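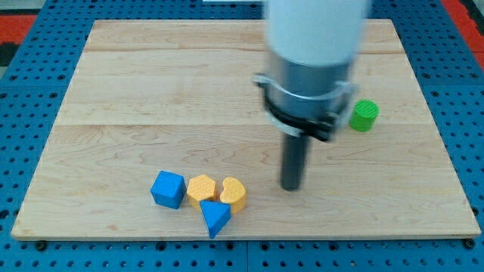

Why does the upper station show a higher afternoon temperature than the valley station on clear days?
The fan in the radiation shield on the upper station has stopped. Without moving air the shield heats up in the sun and the sensor reads the shield as well as the air. Replace the fan, then mark the affected readings as suspect so they drop out of the snow line estimate.

Ticket status: Closed, with one follow-up
Category: Temperature / aspirated shield
Station pair: Gondlow Upper (2000 m) and Gondlow Valley (750 m)
Hardware: Cetico mast unit, fan-aspirated shield
Software: Clirum station manager
Opened: 13 May 2025

Problem as reported

The snow line shown on the public page for Gondlow jumps up by a large amount every clear afternoon and comes back down after sunset. On cloudy days the number looks normal. The page takes the temperature from both stations and works out the height where the snow should turn to rain. Yesterday afternoon it put the snow line above the summit while it was snowing lightly at the pass. Two people called the office about it.

The humidity at the upper station also looks low when this happens. Wind, pressure and snow depth look fine.

First reply from support

Please send the raw readings for both stations, before any smoothing, along with the diagnostic lines. The public page uses hourly averages, so it will not show how fast the temperature moves. Please also say whether anything on the mast was changed in the last few weeks, including the angle of the solar panel.

Reply from station

Raw files attached. Nothing was changed on the mast. The panel was brushed off in early spring and left where it was. The upper station was last visited for the rain gauge, and the shield was not opened then.

Checks, in the order they were done

Clock and time zone. Both loggers are set to UTC and agree with each other. An old note on the station page says the upper logger runs on local time. The note is wrong and has been removed.

Height setting. Clirum has 2000 m for the upper station and 750 m for the valley station. Both match the survey sheet. We looked at this early because a wrong height would move the snow line, but it would move it all day long, clouds or no clouds.

Comparison at night. The two stations show a normal drop in temperature with height on windy nights. On still nights the valley is colder, as you would expect with cold air sitting on the valley floor. The sensor itself is probably good.

Comparison by day. When the sun comes out, the upper reading climbs within minutes. When a cloud passes it falls again. The valley reading hardly moves over the same period. Air temperature does not usually behave like that at a ridge station.

Wind. The error is largest in light wind and mostly goes away in strong wind. With a steady breeze the shield gets enough air without the fan.

Sun on snow. There is still snow on the ground at the upper mast, so the shield also gets light from below. This makes a stopped fan worse in spring than in the fall.

Humidity. Low humidity fits the same cause. The humidity sensor sits in the same shield, and warmer air inside the shield gives a lower percentage. No separate fault found.

Fan speed. The diagnostic line reports fan speed as 0. It has been 0 in every line in the file. The alarm for a stopped fan was switched off, so Clirum never sent a message. Code 200 is in the log many times, but that code means only that the message was delivered. It says nothing about the health of the station.

Reply from station

The alarm was switched off last winter. The fan iced up and we were getting messages all night. It was meant to go back on when the weather improved.

Support

Understood. Before ordering a new fan, please check the connector under the logger box. On this model of the Cetico unit the fan cable shares a gland with the heater cable, and it can pull loose when the box is opened.

Steps for the site visit:

Switch off the fan output in Clirum before touching the connector.
Unplug the fan cable and look for green or white deposits on the pins.
Measure the voltage at the logger side with the output switched on.
If there is voltage and the fan does not turn, replace the fan.
Turn the new fan by hand before closing the shield. It should move freely.
Check that air is drawn in past the sensor and pushed out at the top — the fan can be fitted upside down.

Do not wash the white plates with solvent. Water and a soft cloth are enough.

Reply from station

Visited the upper mast this morning. The connector was clean and there was voltage on it. The fan would not turn by hand and the bearing felt rough. We fitted the spare from the Tô depot. The diagnostic line now shows a fan speed, and the temperature dropped soon after the shield was closed. It was sunny with almost no wind.

The spare has a different label from the old one. Does it need a new setting?

Support

No new setting is needed. The label changed with a new batch and the part is the same.

Please leave the fan alarm on. For winter, use the delay option in place of switching the alarm off. A delay of 54 minutes is the longest the current version accepts, and it gets through most short icing periods without a message.

Cleaning up the data

The fan speed field shows when the fault began, so there was no need to guess a start date. All daytime temperature and humidity readings from the upper station since then have been flagged as suspect. Night readings were kept. Daytime readings in strong wind could probably have been kept too, but it was simpler to flag the lot.

Nothing was deleted. Flagged readings stay in the archive and can be downloaded with the flag column turned on. They are left out of the monthly averages, so some months will show as incomplete.

The snow line on the public page has been run again for the affected period. Where the upper station is flagged, the page shows a dash. We did not fill the gaps from the valley station alone. With cold air in the valley the result can be far off, and a blank is easier to explain on the phone.

Follow-up

Clirum should warn when a fan alarm has been off for a long time. This has been passed on as a request and is planned for the July release.

The station will order another spare fan for the Tô depot. Please quote the part number on the new label, as the old one no longer comes up in the Cetico order form.

Ticket closed after three clear afternoons with normal readings. Reply to this ticket to reopen it.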